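3.2 Moisture conditioning of the panels

The edge-glued panels came from two suppliers, Trillier and Fesberg, and were all delivered in July. Each panel was weighed on arrival and then stored flat on spacers in the Ulcombe workshop, where the air was held at the same humidity day and night. We weighed the panels again every morning for 30 days. A panel was treated as stable once its weight stayed the same for three readings in a row.

Most of the change took place early. Nearly 300 panels reached a stable weight within 11 days, and the rest followed more slowly - mainly the thicker ones from Fesberg.
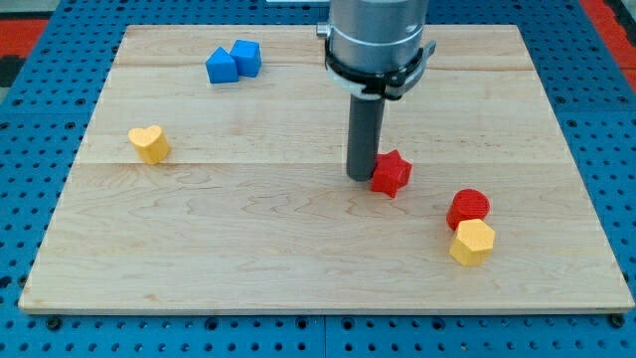
Figure 4. A light-colored board with faint seams between its planks.

Cupping was measured with a straightedge laid across the grain at the middle of each panel. We took one reading on each face and kept the larger of the two. Panels with a gap of more than 9 mm were left out of the gluing tests in Section 4, although their weights are still part of the drying curves. The Xue correction for panel thickness was applied to all readings. It made little difference for thin stock, but it lowered the values for thick stock enough to change the ranking of the two suppliers.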